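**Ticket: Sostar collector field, outlet temperature too low on loop 3**
Opened by: Sibel Kurtuluş
Assigned to: Hatice Sezer
Status: closed, one item open

**First message (Sibel)**

Hello Hatice,

Since Sunday the outlet of loop 3 does not come to the same temperature as loops 1, 2 and 4. At noon the difference is 17 degrees. The sky was clear and the inlet temperature is the same for all four loops, so I do not think that the weather is the reason. The Nokier controller shows no alarm. Mirrors of loop 3 were washed together with the others in the last cleaning.

What I have checked until now:

- Tracking angle on the controller screen: same value for all loops.
- Pump speed: normal, no change in the last days.
- Oil level in the expansion tank: normal.
- Insulation on the return pipe: I walked along it and found no damage.

Please tell me what I should look at next.

**Reply (Hatice)**

Hello Sibel, thank you for the clear list. The tracking angle on the screen is the angle which the controller asks for. It is not the measured angle. Please go to the drive of loop 3 with the inclinometer and read the real angle at 10:00, and again at noon. Write both numbers next to the controller numbers.

Please also send me the flow of each loop. If loop 3 has more flow than the others, the oil has less time in the receiver and the outlet will be colder, even when the mirrors are correct.
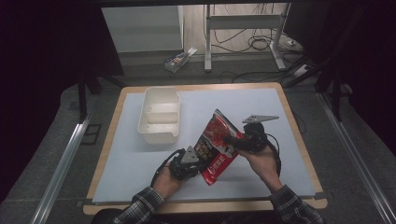
**Second message (Sibel)**

I did the measurement in the morning and at noon. The real angle agrees with the controller within the tolerance of the instrument, both times. So the drive is good.

The flow is more interesting. The Swai meters show nearly equal flow for loops 1, 2 and 4. Loop 3 shows a lower flow than the others. With lower flow I would expect a hotter outlet, and we have a colder one. I do not understand this. Can the meter be wrong?

**Reply (Hatice)**

Yes, it can. Compare the scale factor in the meter menu (Setup, then Output, then Pulse factor) with the sticker on the meter body. Do this for all four meters and do not change anything yet.

**Third message (Sibel)**

Loops 1, 2 and 4: the menu agrees with the sticker, 3,661. Loop 3: the sticker says 3,661 but the menu says 3,000. I looked in the log book and the electronic head of this meter was replaced in January. I suppose 3,000 is the factory value and it was never changed.

But this makes my question bigger. The wrong factor is there since January, and the cold outlet only since Sunday.

**Reply (Hatice)**

You are right, these are two different things. In this meter a smaller factor gives a higher reading, so the true flow in loop 3 is even lower than you see. Correct the factor first, then we forget the meter.

For the temperature, please check the outlet sensor. It should sit at the bottom of its pocket, with Lasomine paste around the tip. If it has moved out, it measures partly the air in the pocket and gives a low value. Attention, the pocket is hot. Do it before sunrise or with the loop defocused, and with gloves.

**Fourth message (Sibel)**

Factor corrected to 3,661. The sensor was pulled out by over half of its length, and the clamp nut was loose. There was almost no paste. I cleaned the pocket, put new paste, pushed the sensor to the bottom and tightened the nut.

Today at noon loop 3 is a little hotter than the others. The balancing valve was probably set after the wrong flow reading.

**Closing note (Hatice)**

Cause of low reading: outlet sensor not fully inserted. Second finding: pulse factor not set after replacement of meter head. Open item: balance loop 3 again with the correct flow reading, Sibel will do it on the next clear day. Please check also the clamp nuts on loops 1, 2 and 4 and write the result in the log book.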